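Home | Forums | Hardware | Grippers | New Posts | Log In
4 min read

Nokau gripper kit with wrist camera, worth it for cups and bottles?

benchtop_lilla
Looking at the Nokau kit (gripper, wrist camera, the software license for the first year) for a small beverage lab. The work is picking up glasses and drink containers from a table and putting them in a rack. Gustmont sells a similar set for $600 less but without the camera. Has anybody run the Nokau on clear stuff? The brochure only shows cardboard boxes.
Lilla Halász

torquewrench30
We have the Gustmont. Works fine on opaque parts. We gave up on clear ones and went back to a fixed tray with cutouts. If your cups always arrive in the same spot you don't need a camera at the wrist at all, and you can keep the $600.

benchtop_lilla
They don't arrive in the same spot. People set them down wherever.

K_Nishimura
I've had the Nokau kit since June. Short version: the gripper is good, the mount is good, the camera is okay, and the manual is bad. The calibration section was clearly written for the older bracket and you have to swap two of the axis values yourself. Support answered my email in two days and confirmed it.

On cups, the opaque ones with a sleeve are easy. Clear glass and clear plastic depend on your lighting and on how close you get before you ask it for a position. Two pictures from my bench, the fixed camera and then the wrist camera.

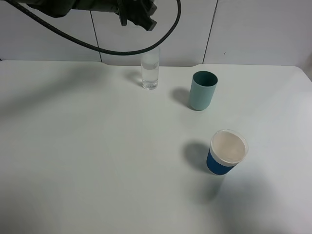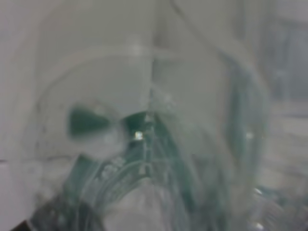 Gripper Review Supplement, Issue 30

The first has a glass with water in it, a teal cup and a lidded cup with a blue band, all on a white table. From there I can tell them apart easily. The second is very close to see-through plastic, and you can judge the focus for yourself. If you plan to do the whole pick from the wrist camera, think about that before you order.
Kiyoshi Nishimura

torquewrench30
So the second one is my argument. You pay extra for a camera and at close range you get green and gray blur. I wouldn't want to write a grasp planner on top of that.

K_Nishimura
I don't agree that it makes the camera useless. Take your position from farther back, then close in on the stored value. You lose the live correction for the last part of the move. For a tumbler on a table I can live with that. For threading a cap on a bottle I could not.

marisol_qc
Does the kit let you change the focus distance? Dodura's wrist unit has a ring on the lens you can turn with a small key.

K_Nishimura
Mine is fixed. There may be another lens option now, ask the dealer.

marisol_qc
Then I would at least get a quote on the Dodura. It costs more up front but we're at 2000 cycles on ours and have only replaced the finger pads.

torquewrench30
2000 isn't much. Our Gustmont passed 3000 before the first service and the pads were still usable.

marisol_qc
On the same parts every time, from a tray. Ours handles mixed bottles.

benchtop_lilla
Thanks, this helps. Kiyoshi, is that a stock cable on the gripper? It hangs pretty low over the table.

K_Nishimura
Stock cable, my routing. The clips in the box were too small for it and I never went back and did it right. Leave slack for the wrist to turn, but less than I did. Katona sells a bigger clip that fits.

old_plc_guy
One vote for a fixed camera only. Mount it high, light the table evenly, skip the wrist. Fewer cables and one less thing to calibrate.

K_Nishimura
That works until the arm is between the camera and the cup.

old_plc_guy
Then move the arm out of the way and look again. It costs you a second.

benchtop_lilla
The dealer will lend us a Nokau for two weeks if we pay shipping. I'm going to take that and try it on our own glasses before I talk to Dodura. I'll post what I find, including whether they fixed the manual.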